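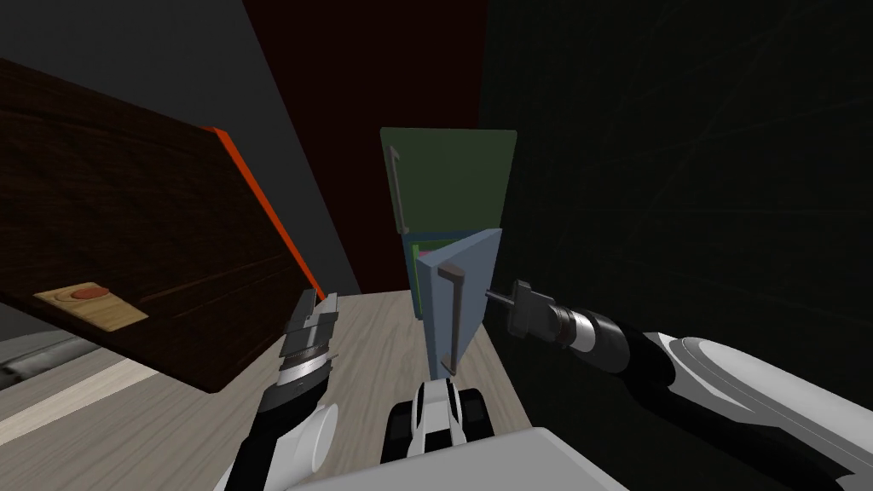 Figure 4. Dark wood-grain cabinet face with a small pale plate and red oval button; light wooden floor below.

4.2 Contrast and finding the control

Older renters in the Tustell sample had trouble with controls on built-in furniture, more than we expected going in. Of the 16 households, 9 said they had at some point missed a button or latch that was in plain view. Color was the main complaint. Dark on dark, mostly — brown knob on brown door, black switch on black trim. A pale backing behind the control (Fig. 4) was the cheapest fix anyone brought up, and the one tenants asked for by name once they had seen it in the Kidov showroom.

Size mattered less. Honkanen report the oposite for kitchens, but their group was younger and the lighting was fixed at 300 lux. Ours was whatever the tenant had on that evening. Not ideal. We did not correct for it.

Two points on wording. "Missed" here means the tenant said so, no timing was done. And "built-in" covers anything screwed to a wall or floor, so wardrobes, hall cupboards and bench seats all count together. The Stoltatby survey splits these up, which makes a direct comparison hard.

Tenants who had lived in the same unit since before June of the prior year complained less. Habit, probably. They knew where to put thier hand. New tenants did not, and four of them had stuck tape or a label next to the control themselves. We take that as the stronger evidence, stronger than the ratings in any case, which bunch up near the top of the scale and do not separate the layouts well. See 4.3 for the lighting notes.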